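We use cookies to remember your settings. Accept / Manage

Lovport Garments - data card and recording rules

Version 2, April 2022. Maintained by Tuấn Vi.
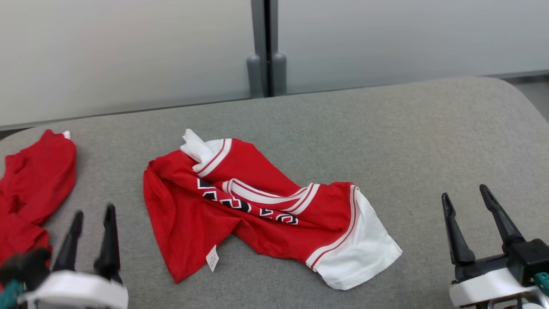

The rules in this card apply to every person who records for Lovport, also to guests who come for one session only. Please read them before you touch the leader arms.

## What is inside

- 342 accepted episodes, two arms, clothing on soft surfaces
- 133 rejected episodes, kept in a separate folder with the reason
- Tasks: flatten, fold, turn right side out

## Rules for the operator

1. Start with both grippers open and away from the cloth.
2. Drop the garment from one hand. Do not arrange it nicely, the policy must learn from a real mess.
3. Do not pull on care labels or tags. They tear, and then the garment looks different in later episodes.
4. If a finger catches the seat fabric, stop and mark the episode `snag`. Never continue and hope.
5. After 3 failed grasps in the same place, end the episode.
6. Hands of people stay outside the reach of the arms while the motors are on - this includes "just one second" corrections.

## Rules for the labels

Write what the garment is, its main color, and the result. If a number or a name on the cloth is not readable, write `unreadable`. Do not guess from memory of the garment. A second person checks each result label, and this person can not be the operator.

## Known problems

Episodes from March use the old speed limit. Field `speed_rule` tells you which one. Please do not mix them when you compare success rates.

## Comments

**Abbas Hosseinzadeh:** Does rule 5 count a grasp that slips after lifting?

**Tuấn Vi:** Yes, it counts as failed. I will add it to the text.

**skedatness:** The `snag` mark is missing in the schema file, only `stop` is there.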